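Chapter 6
The Machine Comes to Work on Monday, or Thereabouts

What you will meet in this chapter: task inventories, the leftover principle, handover work, deskilling and its less famous cousin reskilling, and why job titles are the last thing to change.

When Ploder announced that its repair and refurbishing shop would be automated, the memo ran to 2 pages and used the word "journey" more often than the word "bench." The company takes in used household electrical goods, checks them, cleans them and sends them back out. At the time it had 69 people doing this. Management had a robot cell on order from a supplier called Tanguy, and a date in December when it would start working. The robot cell had no comment.

The staff did what staff do with memos. Some read it closely for the part about layoffs, which was in the second-to-last paragraph and said there were none planned. Others noticed the word "planned." Annick Lecomte, who had run the testing benches for longer than the building had had heating, pinned it above the kettle and wrote "whose journey?" in the margin.

Her question is a fair summary of this chapter. Most talk about automation treats a job as a single lump that a machine either takes or leaves. Jobs are built more like a junk drawer. They contain the official tasks, the unofficial tasks that make the official ones possible, and a few items that have been in there so long that throwing them out would feel rude. Before we can say what a machine changes, we have to empty the drawer.

At Ploder, the person sent to empty it was I-hsuan Hsiao, an analyst with a clipboard and a gift for standing where she was not in the way. The job description for a bench tester listed four duties: inspect, test, clean, pack. Her notes from the first morning listed more than 50. Testers turned things over. They sniffed them. They ran a thumb along a cord and stopped at a spot that looked fine and was not. They walked across the room to ask a colleague whether a rattle was a bad rattle or just the kind that model makes.

Consider a power strip. To a planner it is close to an ideal item for a robot: it has a simple shape, it lies flat, and it doesn't leak. Inspecting it is one line in the procedure.

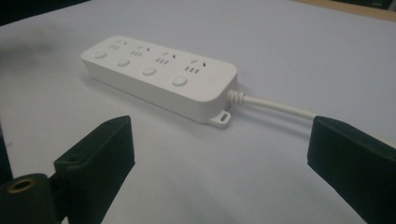 The trouble starts with the cord. The body of a power strip stays where you put it, while the cord has opinions. It arrives knotted, or it springs open halfway through the move, or it snags on its neighbor and brings it along for company. Human testers handled this without thinking, and so it had never been written down. In the first weeks the cell could pick up a strip very nicely. It could not be trusted with what was attached.

The fix was a new task. Somebody had to straighten each cord and lay each item out before the cell got to it. On paper this was called "presentation." On the floor it was called "making the bed for the robot," and it went to the two most junior people on the shift, who had been told in October that they would be learning electronics.

We will call this the leftover principle. When a machine takes over part of a job, people are left with whatever it could not do, whether or not those scraps add up to work anyone would choose. At Ploder the scraps were the very easy and the very hard: laying out cords at one end, and at the other judging the items the cell had set aside as doubtful. The comfortable middle, where a new tester used to learn what a bad rattle sounds like, had gone to the cell.

Lecomte saw the problem before the analysts did. Her senior testers were now handed nothing but puzzles all day and went home tired. Her beginners were handed nothing but cords and went home bored. Between the two lay the years of ordinary items that turn one kind of worker into the other, and she wanted to know where those years were supposed to come from. The software that assigned the work, a package named Camum, did not have a field for that.

None of this means that the cell was a failure. Output rose, sore wrists became less common, and even the people who disliked the machine admitted that they did not miss the lifting. A second firm, Clinitz, bought nearly the same equipment and divided the leftovers quite differently, with results that will annoy anyone hoping for a simple rule. We compare the two in Section 6.3.

First, though, we need a decent way of writing down what people do all day. Section 6.1 begins with Hsiao's clipboard, and with the reasons her first list was wrong.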